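October 22, 2020

Back late, feet killing me, writing this before it all goes out of my head.

Open day at Valderrama. Took the early bus, still got there after the first talk had started, so missed whatever they said about Fatamier and the money. Coffee from an urn. Got a badge with the wrong last name on it, wore it all day anyway.

First hall was big stuff. Pallets, conveyor, a yellow fence you weren't allowed to lean on. Man with a headset reading numbers off a card: 664 boxes a shift, 412 before they changed the line. Fine. I've seen boxes. Walked through pretty quick.

Then upstairs to the Trillness room and that's where I stayed. Should have gone there first. Fruit sorting, two arms at one brown table, and a screen off to the side so people at the back got the view from above. Soft fruit is the hard part apparently. An apple forgives you, the girl at the desk said, a strawberry doesn't. I wrote that on my hand. Stood near the front for ages and just watched the one arm go for the berries.

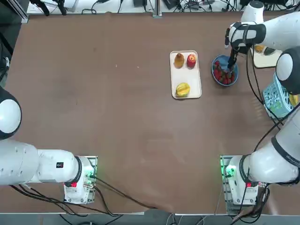 Right arm down in the strawberry bowl. Pear, apple and star fruit on the tray.

Slower than I expected. Slow like somebody threading a needle. A kid next to me kept whispering go on, go on. Each run had 13 steps, they had them taped up on the door, and I lost track at step four or so becuase I was looking at the fingers and not the list. Asked if it was doing it on its own or if it was being steered. Depends on the run, they said. Would have liked more than that but there was a line behind me.

Asked about squashing too. She said they go through a lot of fruit. They buy it at the market down the street, same as anyone, and in January they couldn't get decent berries and had to do weeks of nothing but pears and apples. Liked that. You don't think of a robot lab being stuck on what's in season.

Sandwich on the stairs. Egg, bad. Filled in the Tusix survey for the free pen, pen doesn't work.

Went back up after lunch, room was much emptier, could get right round the side of the table. Bigger spread than you'd think from the front. Avocado, a banana, two trays going. I'd been wondering about the banana, being such a dumb shape to pick up. Two hands, one berry at a time, and my grandmother would have cleared that table in a minute with her apron.
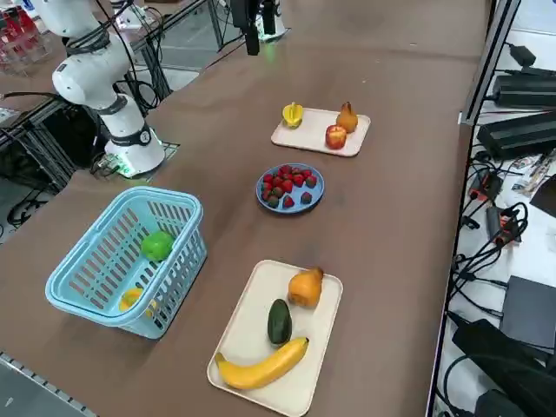 My sister, when I called her from the bus, said it sounded like a very expensive way to make fruit salad, and who washes the thing afterwards? I didn't have an answer for the washing. Should of asked. She also wanted to know if it would take jobs at the packing shed and I said not at that speed, and she said they always say that.

She may be right. The box line downstairs was plenty fast.

Talk at the end was up to 68 people in a room with no windows, left halfway through. Have the leaflet, will read it tomorrow. Need to email for the slides, adress is on the back of the badge. Also out of milk.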